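A Skemis gripper has no arm behind it. An operator holds it, does a household job with it, and the recording becomes one example for the learning system. By the end of January the Samberg collection held 3,422 accepted examples, all made by hand.

Bernd Stüber, who runs the sessions, plans them by room. Operators work in blocks of three jobs with five starting positions each, then move the objects and begin again. "A model that has seen one kitchen has learned that kitchen," he says. Clutter stays where it is.

Rejection is the larger part of the work. Position is recovered from printed markers on the grippers, and a marker hidden behind a sleeve or turned from the lens for too long leaves a gap in the track. Short gaps are filled in software. Long ones cost the whole example — Stüber does not allow splicing. 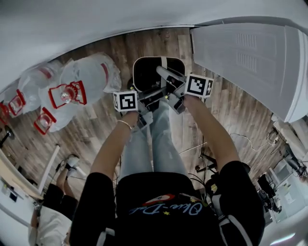 Samberg Manipulation Data Group
Square black markers are printed on white cubes, one at each side, so that a turn of the wrist still leaves a readable face. Operators may sit or stand, and posture is logged with each recording.

The next release, named Ino, is due in April. It will add floor-level jobs recorded from a seated position, which the first set mostly lacked.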